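4. Field trial of hybrid bicycles in mixed use

4.1 Background and choice of routes

In the previous section we discussed how the hybrid bicycle is described in shop catalogues. Such descriptions usually promise that one bicycle can serve both the paved road to work and the forest track at the end of the week. In this section we report what the riders in our trial experienced when they used the same bicycle for both purposes during one riding season, from May to September.

The trial was carried out in Cetcombe, a town with a river valley in the middle and steep residential streets on both sides. We selected two routes. The first, called here the valley route, follows a paved cycle path and is almost flat. The second, called the ridge route, starts on the same path but leaves it after the old railway bridge and climbs on gravel. The ridge route has a total climb of 300 metres. Both routes end at the same bicycle parking, so that the riders could choose freely between them in the morning.

Three models were used. The Plornitz has a rigid fork and tyres of medium width. The Beaudoin has a suspension fork with a lever on the handlebar by which the rider can lock it. The Hakano has also a suspension fork, but the lock is placed on top of the fork leg and the rider must bend down to reach it. All three have disc brakes and an aluminium frame. We did not change the saddles or the grips, although several riders asked for it, because we wished to study the bicycles in the condition in which they are sold.

4.2 Procedure

Each rider kept one model for the whole season. Before the first ride the bicycle was adjusted in our workshop, and the tyre pressure was set according to the weight of the rider. After this, the riders were responsible for the pressure themselves. A floor pump was placed at the bicycle parking and was free to use.

The riders filled in a short form after each trip. The form asked for the route, the state of the surface (dry, damp or wet), the use of the fork lock, and a comfort score between one and seven. There was also a free line for remarks. We received 900 usable forms. Forms without a route were removed, and so were forms where two routes had been marked. Of the usable forms, 404 concern the ridge route. The remaining forms concern the valley route. 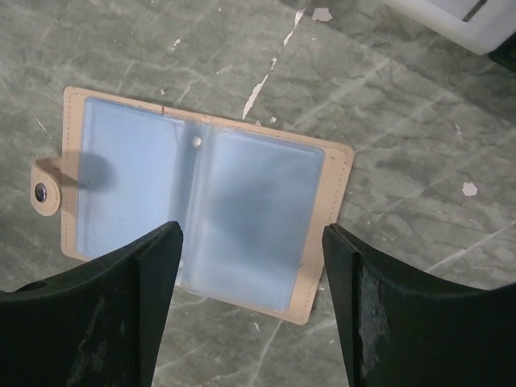
Figure 3. Card holder.

The comfort score was given for the trip as a whole. We considered asking for separate scores for the hands, the back and the seat, but in a preliminary test the riders found this tiring, and the answers for the three body parts were nearly always the same. The remarks line proved to be more useful for this purpose. Riders who had pain in the hands wrote it there without being asked.

The forms were collected on paper. An electronic form would have saved us much typing work, but the mobile reception at the upper part of the ridge route is poor, and we wanted the form to be completed directly after the ride, before the rider had changed clothes or started to work.

4.3 Results on the valley route

On the valley route the differences between the three models were small. The Plornitz received slightly better scores than the two others, mainly in the first weeks. The remarks show the probable cause. The riders with a suspension fork often forgot to lock it, and they noticed that the front of the bicycle moved up and down when they pedalled standing. On the flat path this costs little strength, but it was felt as unpleasant, above all at the traffic lights near the bridge where everybody starts from standstill.

From July the difference disappeared for the Beaudoin. Its riders had by then made it a habit to close the lock when they left home. For the Hakano we do not see the same development. The lock on this model was used less frequently during the entire season, and one rider wrote that he had tried it once in the workshop and never again. We believe that the position of the lock is the reason – a control which can not be reached during riding is easily left alone.

Noise was mentioned more often than we had expected. The tyres of all three models have raised blocks at the sides and a smoother band in the centre. When the pressure is high, only the band touches the asphalt and the tyre is quiet. When the pressure falls, the blocks come into contact and produce a humming sound. Some riders took this sound for a fault in the wheel bearing and brought the bicycle back to the workshop. In every one of these cases the bearing was in order and the tyre was only too soft.

4.4 Results on the ridge route

On the ridge route the suspension forks gave a clear advantage on the descent, but not on the climb. The scores of the Beaudoin and the Hakano were higher than those of the Plornitz on dry gravel. On wet gravel all three models received low scores, and here the remarks concern the tyres and not the fork. The centre band, which is so pleasant on the paved path, gives little grip when the stones are covered with mud. Riders wrote that the rear wheel turned without moving them forward on the steepest part, and up to 70 metres of the climb were then done on foot.

The gearing was judged sufficient by most riders. The exception were those who carried a loaded pannier. With the weight at the rear, the front wheel became light on the steep bends, and the steering felt uncertain. This was the same for all models and we did not find a remedy, except to move part of the load to a small bag at the handlebar.

Mudguards deserve a separate remark. They were fitted on all bicycles, and on the valley route they were praised. On the ridge route they collected wet leaves and small stones between the guard and the tyre. The Plornitz, with its narrower tyre, has more free space there and was less affected. Two riders took off the front guard in August and put it back again in September when the rain came.

4.5 Choice of route over the season

The share of trips on the ridge route was highest in June and fell slowly afterwards. This can not be explained by weather alone, for July was drier than June. From the remarks we understand that a part of the riders wanted first to try what the bicycle could do, and later returned to the shorter way. The riders of the Beaudoin kept to the ridge route longest. Whether this depends on the bicycle or on the persons who happened to receive it, we can not say with the present material, and the question is taken up again in Section 5 together with the answers from the closing interviews.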